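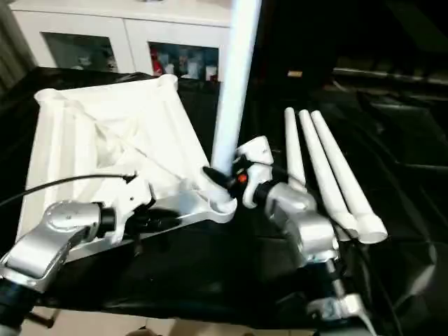
Recipes from my gran's notebooks, typed up by me (Rukhsana Hayat) over one very long July. There are 90 so far, one per text file, plus `index.csv` with the title, page and main ingredient.

Spellings are hers! If she wrote "corriander", so did I.
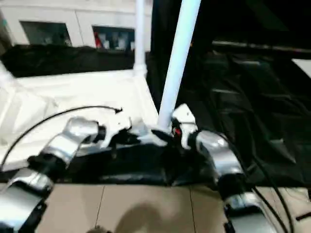

Oven temperatures are the messy bit. She jumped between gas marks and Fahrenheit, so I left both alone. Philomena Hayes checked the first 60 files, the rest are just me squinting.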